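4 min read

A thread on cleaning 3D printer beds, powder spills and bench dust in a small workshop. Most of it is about dust, where it goes, and what moves it. I get asked this often enough that I'd like one place to point to.

Dust on a bench comes in two kinds for practical purposes. Coarse stuff (swarf, sanding grit, crumbs of filament) falls within arm's reach of where it was made. Fine stuff stays up and settles overnight on every flat surface in the room, including the ones you cleaned.

The order of work follows from that. High surfaces first, then the bench, then the floor. Wait between the bench and the floor if you can. I leave an hour. Delali Abubakari leaves it until the next morning and gets a cleaner floor than I do.

Compressed air is the worst tool for this. It clears one surface by loading every other one. It also drives grit into linear bearings and under switch caps. I keep the air line for blind holes, with a rag held over the hole and glasses on.

A shop vac with the ordinary paper bag passes a good part of the fine fraction straight out of the exhaust. If you run one indoors, fit the finer filter and point the exhaust out a door. Check the seal where the bag collar meets the inlet. Mine leaked there for a year and I blamed the bag.

Brushes next. Three things matter: filament diameter, how densely the tufts are set, and how long the filament is outside the block. Thin and dense moves fine dust. Thick and sparse moves chips and leaves the dust exactly where it was.

Synthetic filament charges up when you drag it over plastic. On a dry day you can watch fine powder climb the bristles. For dusty laminate I wipe the bristles on a barely damp cloth every few strokes. Don't soak them.

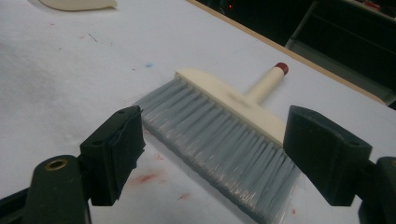 Hand broom, pale gray synthetic bristles, short handle.

Stroke technique, such as it is: short, one direction, bristle tips only. If the filaments are bent over you are pushing with their sides, and the sides ride over the dust. Lift at the end of the stroke and set down again. A flick at the end throws the fine fraction back into the air.

Bristles take a set if the brush is stored standing on them. Hang it or lay it on its back. A set can be partly undone in nylon with hot tap water and a straight dry, bristles hanging down. I would not bother on a cheap brush.

Washing: warm water, a drop of dish soap, comb through with an old fork, rinse, shake, hang. Twice a year is plenty for bench use. A brush used on oily chips should never go back to dry dust, so keep 2 and mark the handles.

For the bench itself, a damp microfiber cloth after brushing picks up most of what is left. Fold it in quarters and turn to a fresh face often. Spraying cleaner directly on the bench makes paste out of fine dust, and the paste dries in the seams. Spray the cloth.

Floors. I went from a push broom to a flat damp mop at Hivetholm when we moved the sander indoors. The broom was fine for chips and useless for the gray film near the wall. The mop takes the film and leaves the chips, so chips get swept first.

Bernice Yakubu ran a particle counter in our room last July, same spot on the bench, windows shut. Ten minutes after dry sweeping the floor it read 3,423 in the small channel. I am not going to give a baseline because the door was opened halfway through that one – the comparison would be worthless. She plans to repeat it.

What I can say is that the reading was still falling when she packed up. So the advice to leave the room after sweeping seems sound to me, and the mask should stay on until you do. Taking it off to admire the floor is a poor plan.

Capture at the source beats all of the above. A 10 cm hose right beside the sander does more than an evening of wiping. Move the same hose one hose-width back and the pull drops off steeply. Mount it on something that stays put.

My current routine, end of day: shelf cloth, bench brush, bench cloth, empty the pan into a lidded bin, leave. Floor in the morning before anything is switched on. It takes me 11 minutes across both halves – longer if the lathe was running.

Next thread will be on filters and how to tell when one is done. If you have pressure drop readings from a home-built box, send them, with the fan model and the filter size please.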